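Acta de la reunión de mayo — Taller compartido Gotadero

Empezamos a las 18:30, con media hora de retraso por culpa de las llaves (las tenía yo, lo siento). Tomo notas yo otra vez, así que si algo suena a mi manera de hablar es por eso. Estuvimos casi todos los de siempre; Teemu Toivonen llegó cuando ya íbamos por el segundo punto y se fue el último. La gente de Yazzie avisó de que no podía venir y mandó sus comentarios por correo, los meto donde toca.

1. Acta anterior

Se aprueba con una corrección: donde ponía que la estantería del fondo era para «material de dibujo» tiene que poner «material de dibujo y papel». Parece una tontería, pero hubo discusión en abril por unas resmas y prefiero dejarlo escrito.

2. Cuentas

Quedan 1409 euros en la caja común después de pagar la luz. Falta por cobrar una cuota, ya hablé con la persona y la trae en la próxima. Propuse guardar una parte para el arreglo de la ventana y me dijeron que sí todos, pero sin fijar cantidad, porque todavía no tenemos el presupuesto del cristalero. Los de Yazzie pedían en su correo que los gastos pequeños se apunten el mismo día. Me parece muy bien y lo digo por mí la primera: aparecieron dos tiques en el bolsillo de mi abrigo de invierno.

3. El pedido de Stoltgate

Este punto se alargó muchísimo. Llegaron los 30 cuadernos y las tintas, todo correcto, pero el embalaje era una barbaridad: cajas dentro de cajas, y cinta por todos lados. Teemu se ofreció a hablar con ellos para que la próxima vez manden menos relleno. También se habló de devolver los 4 botes de azul que pedimos por error. Al final nos los quedamos, que ya se gastarán en los talleres de verano (y si no, me los llevo yo a casa encantada).

Queda pendiente la factura, que vino a nombre antiguo. La reclamo yo esta semana.

4. Curso de acuarela en Estdale

Nos invitan a dar otra vez el curso en el centro de Estdale. Plazas para 12 personas, igual que el año pasado. Hay ganas, aunque hubo dos pegas: el transporte de los tableros y el horario, que cae justo a la hora de comer. Quedamos en contestar que sí si nos dejan empezar a las 16:30. Si dicen que no, lo volvemos a hablar, pero yo a las dos de la tarde no doy clase a nadie, lo dejo por escrito.

Para los tableros, alguien sugirió comprar otros más ligeros. Otros dijeron que los que hay están perfectos y que lo que falta es una furgoneta. Los dos bandos tienen razón, así que no se decidió nada.

5. Abrir cajas y uso de la mesa marrón

Venía en el orden del día como «herramientas de corte» y acabó siendo una conversación sobre la mesa, que es donde termina todo. A la mesa de madera oscura le tenemos cariño y ya tiene sus marcas, y hubo quien pidió que no se vuelva a cortar nada encima sin poner antes una base. De acuerdo todos, incluida la persona que estaba señalada (no pongo el nombre, ella sabe).

Lo que acordamos, más o menos en este orden:

El cúter se guarda con la hoja metida en el cajón de arriba y no en el bote de los lápices. Para abrir paquetes se corta hacia fuera y con poca hoja. Los guantes de punto son de uso común, así que se dejan en la mesa o en su gancho, y el que se lleve uno solo que lo devuelva, porque con un guante suelto no hacemos nada. Las tazas, lejos de donde se corta. En esto último insistí yo y me temo que sin ningún éxito — somos gente de café y no vamos a cambiar a estas alturas.

Teemu preguntó qué hacemos con las cajas buenas, las claras de tapa y las que tienen una parte que sale como un cajón. Se guardan las que estén enteras, que para pinceles y tarjetas vienen de maravilla. Las demás, dobladas y al contenedor el mismo día.

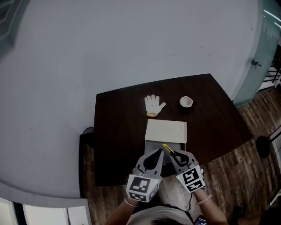 6. Limpieza y turnos

Seguimos con el turno rotatorio, un par de personas cada vez. Se recuerda que limpiar incluye el fregadero, que lleva un mes con una costra verde que ya parece obra de alguien. Compro yo estropajos y bayetas y los paso a la caja común (con su tique, esta vez sí).

También se pide que el suelo de tablas no se friegue con tanta agua. Fregona bien escurrida y ya está.

7. Ruegos y preguntas

Se pregunta si puede venir gente de fuera a las tardes de dibujo. Sí, avisando antes en el grupo. Se pregunta también por la cafetera: sigue goteando, Teemu le echa un vistazo y, si no tiene arreglo, miramos otra de segunda mano.

Alguien pidió cambiar la música de las tardes y no hubo acuerdo ninguno. Queda para junio.

Terminamos a las 20:45. Próxima reunión a la misma hora y en el mismo sitio; esta vez dejo las llaves en el bar de abajo por si acaso llego tarde.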